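Workshop notebook - book two, continuity and back cover copy
February 14, 2025

Picking up from the read-through. Still on The Salt Ferry, second draft. Main job today was the back cover copy, got dragged into continuity again, so both are in here. Sorry for the order, writing as I go.

Back cover first. Current version opens on Brutov and the levy. Reads like a history lesson. By the time Ansa gets a mention you have met a city, a governor, a tax and a treaty, and no girl. Tried reading it out loud and ran out of breath before the first period. The first book got away with it because the levy was new then. Now anyone who picks this up either knows the levy already or doesn't care yet.

Attempt A: start on the ferry. Ansa at the rail, the wrong papers in her coat. Good and quick. Trouble is it gives away that she leaves Banditby, and the whole first part is will she or won't she.

Attempt B: start on the brother. "Ansa has buried her brother once already." I like it a lot. Is it a cheat though? Strictly she buried the coat. A reader who finishes chapter four will know that and may feel had. Leaving it in for now, marked yellow.

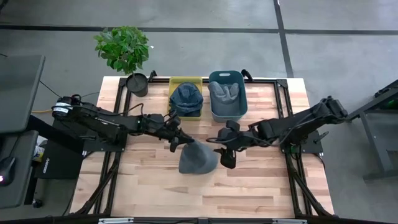 Attempt C: start on the choice. Stay and sign, or cross and be struck off the register. Clear, dull. Sounds like every other book on that shelf, "the stakes have never been higher" and so on. Please can we agree not to use the word stakes anywhere on this cover. Also chosen, destiny, spark, and "nothing will ever be the same".

Cut B down to under 100 words and it improved straight away. What went: the treaty, the governor's name, the adjective in front of rebellion. What stayed: brother, ferry, the register. Brutov only shows up in the last line now and it's better as a place you dread a bit before you know anything about it.

Question for whoever does the next pass - do we say "resistance" at all? In the book they never call themselves that. They say "the late shift". I would love to put the late shift on the cover but out of context it sounds like a novel about a bakery.

Continuity, chapters four to 9.

Delacroix. Is he the harbor master or the deputy? Deputy in book one, no question, he gets shouted at for it. In the new draft he signs the ferry list as harbor master and no one remarks on it. Either he was promoted between books (fine, give it a line, and it makes him more frightening) or it's a slip. I'd go for promoted. Ansa sees the new brass plate on his door, that does it.

His limp changes sides. Left leg on the quay, right leg on the stairs. Checked book one and it's never stated, only "favored one leg". So pick one and stick to it. Left.

The register. Chapter four says names are struck out in red. Later on the clerk blots black ink off his cuff while he's striking them out. Red is better for the cover people too. Change the cuff.

Moon. Full on the night of the meeting, full again at the crossing, and the text says nine days in between. Can't be. The crossing needs to be dark anyway or the patrol would see them. Make it no moon and move the gap to two weeks - then the letter from her aunt has time to arrive, which was bugging me.

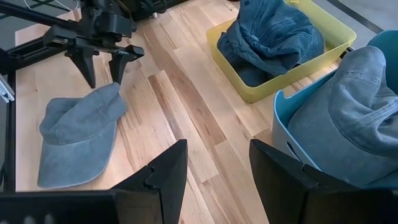

Chapter 9, the map room. Weakest room in the book at the moment. It's "a large table" and "maps" and then everyone talks for pages. The talk is good, there is just nothing for hands or eyes to do. Idea: lose the paper map altogether. The late shift can't keep paper, they get searched. So they use the tabletop. Pale planks, blond and honey colored, with that darker brown streak of grain running down on the diagonal, and the streak is the river. Everyone at the table knows it's the river, a stranger would see a plank. Somebody puts a thumb on it and says here, and that's the crossing point. Nothing to burn afterwards. And when Delacroix eats his dinner at that same table in the last part, with his plate on top of the crossing point, we get the whole scene for free.

Needs a plant earlier though. Chapter four, she's scrubbing the table, the streak won't shift, her aunt says leave it. One line. Don't make it cute.

Knock-on: the torn map corner in her boot has to go. Used in the search scene and again when she's on the boat. Search scene works fine without it, she can be scared with nothing in her boot. The boat one I don't know. She needs something to drop in the water. Brother's button?? We have too many buttons already.

Dialog. Everyone in the room talks the same once they get angry. Short, clipped, ends on a noun. Ilse is the only one who sounds like herself. Went through with a pencil and gave the old pilot longer sentences, he's the type who'd tell you about the weather while the building was on fire. Helped. The cousin still sounds like Ansa in a different sweater. No fix yet.
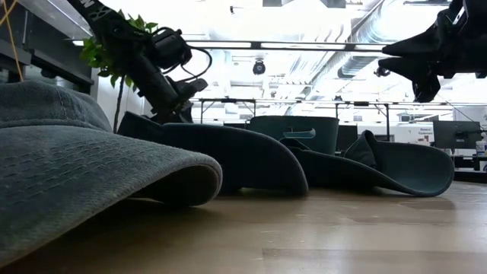

Slang check. "Flarka" is used as a swear, a drink and, in one spot, a kind of boat. Swear and drink can live together, there's a nice joke in it when the pilot orders one and the priest goes pink. The boat has to be something else. Skiff. Plain word, doesn't need to be invented. General note, we are over the limit on made-up words in the opening pages, a new reader gets Flarka, the levy oath and a saint's day in one paragraph. Spread them out.

Spelling: Banditby, one word, capital B, no hyphen. It has a hyphen in the running heads. Somebody please tell the typesetter before the proofs in December turn into the same fight as last time.

Chapter 15. Long argument with myself over this one. The hanging that doesn't happen. Right now we see it from the crowd, then jump to Ansa, then back to the crowd. I get why, it's meant to feel confused. But the jump lets the air out. Tried it all from Ansa, who can't see over the shoulders in front and only hears the crowd go quiet. Much worse for the nerves, in the good way. Costs us the governor's face. Could have Ilse tell her about the face afterwards, and get it slightly wrong.

Age thing came up again. We say 12 and up on the catalog sheet. With chapter 15 as it is I would rather say teen and leave it there. Violence is all off the page but the dread isnt. 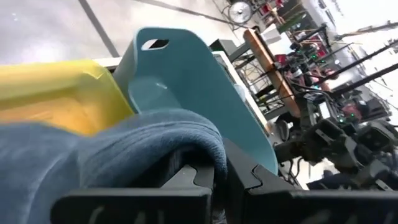 Notes by Tuấn Lưu | Workshop notebook | Filed under: Salt Ferry, draft two

Second sitting, after lunch. Went back to attempt B cold. Still like the brother line. Tried swapping "buried" for "mourned" to get round the coat problem and it dies on the spot. Mourned is a greeting card word. Keep buried, and let chapter four earn it: she says herself "I've buried him, that's done", angry, to the priest. Then the cover is only repeating what she'd tell you. Problem gone I think. Unmarked the yellow.

Version as it stands, for shouting at:

Ansa has buried her brother once already. Now his name is back on the register at Banditby, in fresh ink, and the salt ferry is short a hand. One crossing, no moon, papers that belong to a dead girl. She has told her aunt she'll be home by the saint's day. But the man checking the list has known her since she was small, and on the far side of the water, Brutov is expecting her.

"Short a hand" might be too clever, reads like an injury. "The man checking the list" is Delacroix and I think leaving him unnamed is right. Last line, not sure about expecting. Waiting is flatter but you hear it every time. Leave expecting.

Still to do
- limp, left leg, whole file
- red ink, cuff
- brass plate line for Delacroix
- moon out, two weeks in
- table plant in four, then rewrite map room in 9
- boat to skiff
- 15 from Ansa only, try it in a seperate file so we can go back
- find the cousin a voice
- what goes in the water, if not the map corner and not a button

Read the opening of part two again before touching any of it. There's a sentence about gulls I want to keep and I can feel it getting cut by accident.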